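Home | Power | Power Strips | Desk & Bench | Spares | Contact

Reading time: 2 min

Stuvalis 3 Switched Power Strip, White

Order no. 2944

The Stuvalis 3 is a short power strip for desks, work tables and craft benches. It has three sockets in a single row and a separate switch for each one. The switches sit in a second row along the opposite long side, each lined up with the socket it controls, so a lamp or charger can be turned off without pulling its plug.

The body is white. The socket panels are light blue and the switches blue-gray, which makes the two rows easy to tell apart on a white surface. The gray power cable exits at one short end, in line with the body.

Placement

The strip is meant to lie flat on the table, with the sockets facing up. Turn it so that the socket row is nearer to the user and the switch row is behind. Large plug-in adapters should go in an end socket with the bulk of the adapter pointing outward. Two wide adapters side by side may block the middle socket.

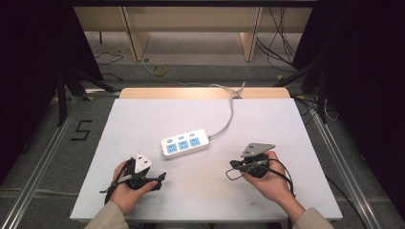

Run the cable off the far side of the table and let it drop behind. Leave enough slack that the strip can be turned or moved a little without pulling on the cable exit. Where a cord has to cross the floor, keep it close to the furniture and out of the walkway. Do not leave spare cable in a tight coil under load – lay it out in wide, open loops.

The strip can also be fixed in place with the Andrade bench clips (set of 2, sold separately). The clips hold the body at both ends and do not cover the switches.

Specifications

Sockets: 3, individually switched
Cord length: 6 ft
Body color: white
Socket panels: light blue
Switches: blue-gray
Cable color: gray
Use: indoor, dry rooms only

Care

Unplug the strip at the wall before cleaning. Wipe with a dry or barely damp cloth and keep liquid away from the socket openings. Do not plug one strip into another. If a switch feels loose or a socket no longer grips the plug, replace the whole unit – there are no parts inside that can be serviced.

Ordering

Supplied by Talbridge in a plain carton, one strip per carton. Wedix cable sleeves fit the power cable and are listed under Desk & Bench.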